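Household Notes: The Small Items Drawer

In January this household undertook a review of its small storage. The rule adopted is a simple one: every loose item is to be assigned a drawer, returned to its owner or discarded. Bottle caps were considered first, as they had been accumulating without any bottles to match. 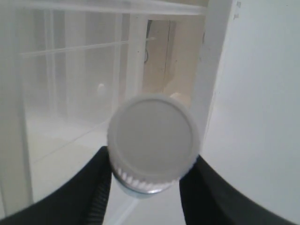
Busisiwe Mabuza wrote in to say that caps should be kept for one month and then let go, and that her own jar at Lundport had reached 80 before she accepted this. The recommendation has been adopted here – with an exception for the Tullik flasks, which lose theirs regularly.

The drawer unit remains against the wall. Frosted fronts are preferred in this household, as they allow a partial check of the contents without opening anything.

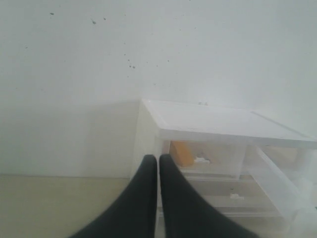 Labels will follow once the Skorkorus order arrives. It contains 48, and 18 will be set aside for the pantry.

Sponges are a separate matter. Unused ones may be stored with the clips; those in service belong at the sink.
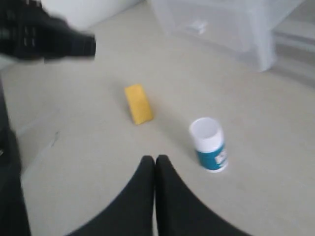

The same policy applies to cloths. Batteries and string are deferred until the spring review.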